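Skestmont Community Seed Exchange
Progress report to the Quiroga Fund, prepared by Edivaldo Teixeira

Period covered: January to April

In this period we received 317 packets of seed from local gardeners, and 97 of them were of bean varieties. This is more than we expected in the winter months. Celeste Retamal has checked the names on the packets against our old list, and she corrected many double entries. For the sorting we divide the surfaces with tape, so that the varieties do not mix. 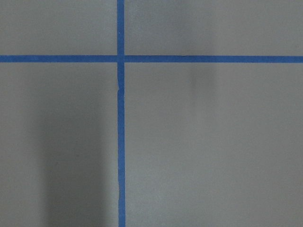
Blue tape on a gray surface.

The germination tests are going more slowly. We planned to finish all the beans by the end of March, but the heating in the Plultuvside greenhouse stopped two times and we had to begin again with the peppers also. Until now 57 varieties are tested. Liam Cronin believes that the rest can be finished in May, if the nights stay mild.

The public side of the project went well. We held two evening meetings on how to save tomato seed, and both were full. Several people asked for a meeting about squash, which is more difficult - the plants cross easily and need more distance between them.

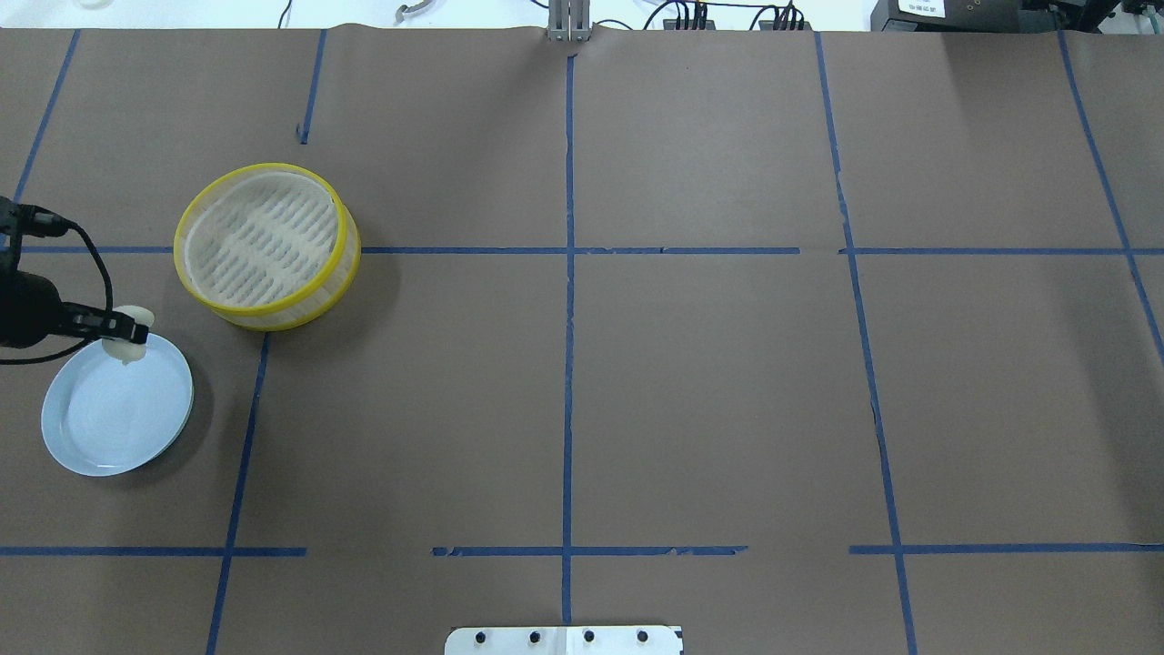 We would like to offer this meeting in the fall, when people have the ripe fruit at home. Bautista Gallardo has agreed to lead it.

On the budget, we spent less on envelopes than planned and more on repairs. We ask for your permission to move the remaining envelope money to the greenhouse line. The receipts are attached to this report.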